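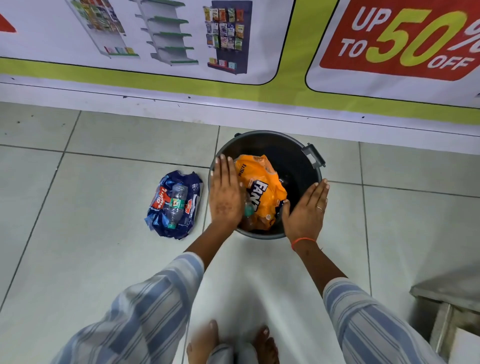 It never fills up with weight, it fills up with air, one respondent in Grerow remarked when asked how the shop bin was managed, and the wrap off the drinks is the worst of it.

Research > Packaging and Waste > Small Retail > Section 4

Reading time: 11 min

Filed under: Soft plastics, Shop waste, Methods

4.2 Hand compaction of multipack film

The remark is consistent with the sorted waste. Of the 3960 items recorded at the Grerow and Cimard sites, 2487 were film, mostly outer wraps from multipack drinks. Bottles and cartons made up most of the remainder. By mass the order was reversed. Film is light, and a shop can discard a good deal of it before the bin becomes heavy to lift, but a sleeve that has been torn open keeps much of the shape of the pack it came from and takes up space accordingly.

Figure 2. Pressing an orange Fanta shrink-wrap sleeve (marked 8 x 250 ml) into a round dark grey bin with both palms. A Thums Up wrapper and an empty water bottle are on the tiles to the left.

Two ways of reducing film volume were recorded. In the first, which we call folding, the sleeve is flattened on a counter and doubled over until it is small enough to drop in. In the second, pressing, it is scrunched and pushed down with flat hands, as in Figure 2. Pressing was far more common. It needs no clear surface and can be done on the spot where the pack was opened. Folding was seen mainly at Cimard, where film was kept apart for collection.

Pressed film does not stay where it is put. Polyethylene sleeves recover part of their volume once the load is removed, and the recovery is greater when the layers beneath are also film. Rigid items change this. A capped bottle under the film traps air and holds the upper layers away from the bin wall, so the person pressing meets resistance well before the space is used. Bottles placed in the bin with film over them were therefore coded separately from bins holding film alone. We did not ask respondents to change the order in which they discarded things, and no site had a written rule on it.

The size of the effect was checked off site with film supplied by Iltton. Clean sleeves were pressed by hand into a cylindrical bin until no further downward movement was felt, left for 2 minutes, and the fill height read again. The same load was then repeated with capped bottles at the base. A total of roughly 1000 sleeves was used across all trials, and none was pressed a second time, as creased film packs differently from new film. The rebound was larger with capped bottles present in every set, though the spread between operators was wide and we give it as a range in Table 5.

Two limits should be noted. Hand pressure was not measured at the shops — only the method and the contents were coded — and the bins differed in depth and rim width from one site to the next. The Vasilakis index, which treats bin contents as uniform, was not applied for this reason. Items left on the floor beside a bin were counted as discarded only if they were in it when it was emptied.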